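What is good practice for checking a wrist camera before recording?

Gervásio Lacerda
We are writing house rules for a small robot arm that handles tableware at a sorting bench. The arm is a Kistar with a two-finger gripper and a small camera at the wrist. My draft says the operator must look at the live view before each run and confirm it is clear. Two of my colleagues read "clear" in completely different ways. One stops the run whenever the view is soft. The other says a wrist camera is bound to go soft when it gets close to something, and that you only stop if you can't see the fingertip.

Close up we get views where the fingertip is a dark shape against a pale, blurred surface, with something blue and curved to the right of it and a tiny speck left of the middle. I can't tell from one view like that if the speck is dust on the lens or a mark on the surface. 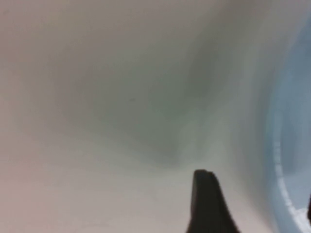
The rule has to work for people who are new to the bench, so "use your judgement" won't do. We also need to say who signs it off and how long the check sheet is kept. At the moment we keep sheets for 13 weeks, which was copied from another procedure. Does anyone have wording they are happy with?

Last updated: 2019-04-29

Conceição Magalhães
I would take the word "clear" out. Ours at Treltgate is split into two checks, and they are done at different points.

The first is done with the arm parked at its start position, well back from the bench. The operator puts a printed card in view and has to be able to read the smallest line on it. If they can't, the lens gets wiped with a dry lens cloth and they try again. If it fails a second time, the arm is tagged out and the shift lead is told.

The second is for close work. Sharpness is not part of it. The operator confirms that the fingertip shows up against whatever is behind it, and that the lighting hasn't changed since the card check. A soft view at close range is written down as "near" and the run carries on.

For the speck, move the arm a few centimetres and look again. If it stays in the same place in the view, it is on the lens or the cover. If it moves with the surface, leave it alone. Put that in the rule as a step – new people won't think of it.

Sign-off is the operator, with a second signature only after a tag-out. We keep sheets as long as the recordings they belong to. A sheet that goes in the bin before its recordings is no use to anyone.

Justinas Zariņš
Just clean it every morning. We have 6 arms and have never had a problem.

Idalina Serrano
Agree with Conceição on two checks. One thing to add is what happens after a knock. We repeat the card check after any contact that stops the arm, even a light one, as the camera bracket can shift and the view still looks fine at a glance. Mark the usual position of the fingertip on the monitor with a bit of tape and compare.

Cleaning every morning is fine but it is maintenance and belongs on a different sheet. Ours used to be mixed together and people ticked the cleaning box and thought they had done the check.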